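The Open Day at Flilitum

Visitors to the Flilitum facility were requested to assemble in the lobby at 2 p.m. and to have their letters of invitation ready for inspection. Leidy Mamani had hers in a plastic sleeve. She had worked at the plant for twelve years, when it was still called Correa and the sorting was done by hand, and she had not expected to be invited back.

The letter stated that former employees of the Sorting Division were welcome to attend a demonstration of the Prolla system, and that light refreshments would be provided. It was signed by Abelardo Grajales, Director of Operations. He had been her shift supervisor once. The signature had grown larger.

The party was conducted along the east corridor, past the former locker room, and admitted to the demonstration hall. Guests were asked to remain behind the line. Ms. Yesenia Arango, of the Office of Public Relations, read a statement concerning safety, and a second statement concerning the company's gratitude to those whose past service had made the present occasion possible. There was applause. Mrs. Mamani joined in it after a moment.

Mr. Grajales then took the floor. He explained that the arm would be asked to find and lift small objects from the bin, and that it had not been told in advance where they lay. Toy blocks had been selected for the purpose. The clear one, he said, was considered the most difficult, and the company was particularly proud of the progress made with it.

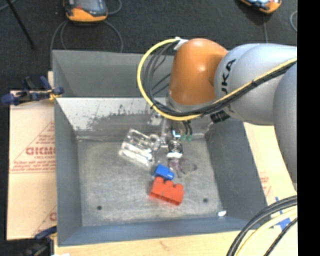

Page last changed: February

The hall became quiet. The orange wrist of the machine was already low over the bin, and the yellow cable hung beside it in its wide loop. Mrs. Mamani observed the scuffed metal of the back wall and thought of the old trays at Station 5, which had been worn in the same manner.

"Which one will it choose?" inquired a gentleman at her side. His visitor's badge identified him as Meron Feyisa, of Darnon.

"The red one," said Mrs. Mamani.

"Has that been announced?"

"No. It is the easiest to see. In my first week I always took the bright ones too. Then Nidia Espinoza told me to leave them for the end of the shift, when my eyes would be tired."

Mr. Feyisa made a note of this.

The gripper moved down, paused, and closed on the red block. It was carried up and over the side of the bin and set down on the table. There was further applause. Mr. Grajales raised one hand to acknowledge it, and the arm returned for the blue.

The clear block was attempted last. The gripper descended to the left of it and rose with nothing. It descended again. On the third attempt it touched the block, which turned over and slid toward the wall. Ms. Arango informed the guests that refreshments were now available in the adjoining room, and most of the guests withdrew.

Mrs. Mamani remained behind the line. Mr. Grajales remained also, on the other side of it, with his hands behind his back.

"You handled glass stoppers," he said at length. "More than 200 an hour, if I recall the sheets correctly."

"You recall them correctly."

"How did you see them?"

She gave the question proper consideration. It had not been put to her during her employment.

"I did not look at the glass," she said. "I looked at the tray. Where the scratches bent, there was a stopper."

Mr. Grajales turned to the bin and regarded the floor of it, with all its fine scratches, for some time. He then requested that she wait, and went to find the engineer. Through the open door she could hear cups being set out. The arm went down once more on the left side, and she leaned forward as far as the line permitted.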